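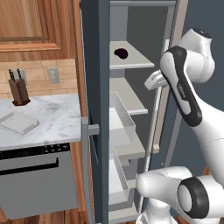
«El queso te dice cuándo, tú solo tienes que ir a verlo todos los días»

La quesería de Murín ocupa los bajos de una casa de piedra que lleva en pie desde 1626, según la fecha grabada en el dintel. Se entra por la cuadra antigua, se baja un escalón muy gastado y de pronto huele a leche, a cuero y a monte. La quesera que la lleva prefiere que no salga su nombre («que salga el queso, que es más guapo»), pero habla por los codos, y menos mal, porque podría escucharla toda la tarde.

Empezó con siete cabras y una olla prestada. Ahora ordeña 54 y elabora dos quesos: el Premudero, de pasta prensada y corteza enmohecida, y el Flirum, uno pequeño y cremoso que se come con cuchara. «El Flirum salió de un fallo», cuenta muerta de risa. «Se me fue la mano con el suero, la cuajada quedó blandísima y la metí en unos moldes de flan por no tirarla. A los quince días lo abrimos para cenar y no quedó ni la corteza.»

Le pregunto cuánto tarda en hacerse un buen Premudero y se encoge de hombros. El que se vende en octubre es el de la leche de primavera, cuando las cabras suben a los pastos altos y comen tomillo, brezo y todo lo que pillan. «Esa leche es otra cosa. La pones a cuajar y ya huele distinto. La de invierno, con heno, da un queso más serio, más lácteo. A mí me gustan los dos, pero si me obligas, el de primavera, claro.»

La cueva está detrás, excavada en la ladera, y allí baja cada mañana antes de desayunar. Voltea las piezas, las cepilla, les da unos golpecitos con los nudillos y escucha. Yo también lo intento (¡qué vergüenza!) y todas me suenan igual. Ella distingue al momento una que tiene un hueco dentro. «Eso es oído y muchos quesos estropeados. Al principio perdí casi una temporada entera por dejar la puerta abierta cuando soplaba el sur. Lloré lo mío, te lo digo.»

Hay un asunto que la enciende, y es la nevera de la gente. «Me compran una pieza preciosa, la envuelven en plástico y la dejan pegada al fondo, donde más enfría. ¡Pobre queso! Papel, un paño de algodón, el cajón de las verduras, y sacarlo una hora antes de comer. Con eso ya lo tratas como un rey.» También se enfada si le quitan la corteza al Premudero con medio dedo de pasta detrás. Basta con rasparla, explica, y lo hace delante de mí con el canto de un cuchillo viejo.

El año pasado mandó unas piezas a la feria de Hirkstead, más por curiosidad que por otra cosa, y volvió sin medalla pero con una libreta llena de apuntes. «Probé quesos lavados con sidra, con cerveza, uno envuelto en hojas de ortiga que todavía sueño con él. Vine en el avión pensando en ortigas.» Ya ha hecho la primera prueba, con hojas de la huerta de al lado, y me corta un trozo. Está muy tierno, sabe a hierba recién segada y deja un picor suave al final. A ella le parece que le falta sal. Yo repito dos veces.

Antes de irme le pregunto con qué lo acompañaría y ni se lo piensa: pan de ayer, tostado, y una manzana ácida. «La mermelada, para el desayuno.» Fuera ya se oyen los cencerros y tiene que ir a ordeñar, así que me despide desde la puerta con las botas puestas y un Flirum envuelto en papel debajo del brazo, que me he comido en el coche, sin cuchara.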